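Good Manners for Two Arms: House Rules for a Shared Workcell
Speaker notes, Gholamreza Shahbazi
Version of 5/14/23

Slide 1. Title

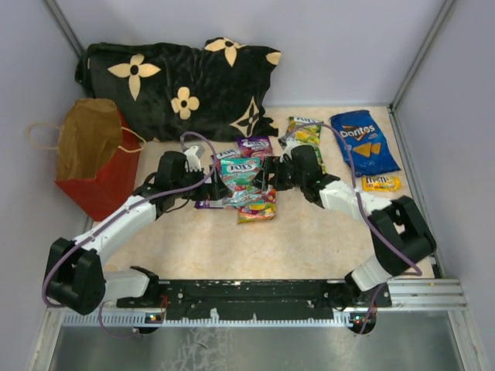

Welcome, let people settle, thank the hosts for the coffee. Say who I am: I look after the bench cells at Skotmont, and for a good while now I have been the person who gets the message when something has stopped and no one is sure whether they are allowed to start it again. That message is really why I wrote this talk. Most of the time the arms are fine and the code is fine, and what's missing is a plain rule everybody had agreed on beforehand.

Say early that this is a talk about house rules. The formal standards are there, you should own them and read them, and the safety people in your building will have views that outrank mine. What I have is the layer underneath, the page taped up next to the cell.

Ask for hands: who has a written page like that? Who has read it this year? (Wait. Let them laugh a bit.)

Slide 2. Where the rules came from

Tell the Stundora story, but keep it short, I always run over here. Stundora was our first bagging project, two arms putting mixed goods into gift bags. We had one rule, which was "be careful," and we were all very careful in our own different ways. One person parked the arms high before opening up. Another parked them low, so a power cut couldn't drop anything. A third left them wherever they were and hit the stop. Each of these had a perfectly good argument behind it, and you could hear all of them at lunch.

Then in February we had a bad couple of weeks. One pinched cable, one pair of grippers that met in the middle, and one very apologetic colleague who had leaned in to straighten a bag while somebody else was homing the arms from the desk. She was all right, she got a bump on the knuckles and a fright. I still think about it. The page got written the next morning.

Slide 3. Rule one: one person has the cell

At any moment one named person has the cell. Their name is on the whiteboard. If you want the cell, you ask for it out loud and they give it to you out loud, and the name gets changed before anything else happens.

People find this a bit stiff for the first few days. Tell them about pilots handing over controls, everyone likes that. Remote sessions count too: if you are driving from the desk, your name goes on the board in the room, and somebody in the room has to be the one to write it. We were lax about this for a long time.

Slide 4. Rule two: hands in means motion off

This is the one I'd keep if you made me throw away all the others. Before any part of you crosses the front rail, the stop is pressed and you have seen the arms hold still. A paused program doesn't count, and neither does "it's waiting for input." A paused program is a program that can be resumed by someone who can't see you.

Small arms make people casual, so spend a moment on this. They look like toys next to a big welding robot, and visitors want to reach past them to pick things up. A small arm can still trap a finger against a wall or against its neighbor, and a corner of the cell is exactly where a hand ends up when you are fishing for something that slid to the back.

Leave time for the question about lights. Somebody always asks whether they can go by the indicator lights on the boards. My answer is that a lit board tells you there is power to the board, and I wouldn't trust my hand to anything more than that unless your own documentation spells out what each light means.

Slide 5. Rule three: whose side is whose

When two arms work on one pile, the middle belongs to somebody. Look back at the opening slide for a minute, where both grippers are over at the candy and facing each other across it. That middle strip is what this rule is about. In our house, one arm at a time may enter the shared strip, it has to claim it in software first, and it gives it up when its wrist is clear, with the wrist being the part people forget to include. We used to check fingertips only. The fingertips were beautifully behaved and the wrists knocked together.

If the job truly needs both arms in at once, say holding a bag open with one and filling it with the other, that's a separate mode with a lower speed, and it has to be chosen on purpose. We set ours in Mthembu, our little scheduling tool, and it will ask you twice. Some people grumble about being asked twice. I have learned to let them grumble.

Slide 6. Rule four: walk the cables

Every start of shift, whoever takes the cell runs each arm slowly through its range and watches the cable and nothing else. You are looking for the place where a loop goes tight, or where it sags far enough to hook on something. An arm wearing its cable on the outside, as ours do, needs slack in one pose and has too much of it in the next, so there's no single position you can check and be done.

We log it. After 100 checks we changed the tie points, because by then the log showed the same elbow over and over. Without the log we'd have gone on blaming whoever was on shift – and I would like to apologize again to those people, at least one of whom is in the room.

Slide 7. Rule five: the goods have rules too

Soft things are hard. A pillow sags, a paper bag crumples, its handles stick out and catch things, and a chip bag is mostly air until it's squeezed. So, a few habits we keep:

Nothing goes in that isn't on the day's list. Extra items left over from the last job are how you get a run that can't be repeated.

Food packages used for practice are marked and never eaten. I know. A bag of sweets that has been gripped all afternoon is test equipment.

Any package that splits comes out right away, the floor gets wiped, and the run is noted. Crumbs and sugar get into places you don't want them.

Retire things on a schedule. We ran one set of bags for 513 picks before anyone noticed they had gone so limp that the results had stopped meaning much. Now everything soft gets swapped well before that.

Slide 8. Rule six: write down the near miss

Spend real time here even if I'm behind. The Skekia team, who share our hallway, asked me how many incidents we'd had, and I gave them a lovely low number, and then I went back and asked around and found that people had simply not been telling me about the small ones. They thought it would look bad. That was my doing, I had made the form too long and my face too serious.

The form is now 2 lines. What happened, and what nearly happened. No name needed. I read them all at the weekly meeting and I always thank the writer, whoever it was. We get far more of them, and they've been the source of nearly every change to the page.

Slide 9. Getting people to follow it

Keep the page to one side of one sheet. Date it. Have the newest person in the group read it aloud to the rest every so often, and change whatever they stumble over. When a rule gets broken by three different sensible people, go and look at the rule first.

Someone may ask about cost. We put in some 1,000 minutes over the first half year, counting meetings, and most of that was me talking.

Slide 10. Questions

Offer paper copies of our page, they're on the chair by the door. Tell them to cross things out and put in their own. If there's time, ask the room for the one rule they have that we don't, and write the answers down this time, Gholamreza.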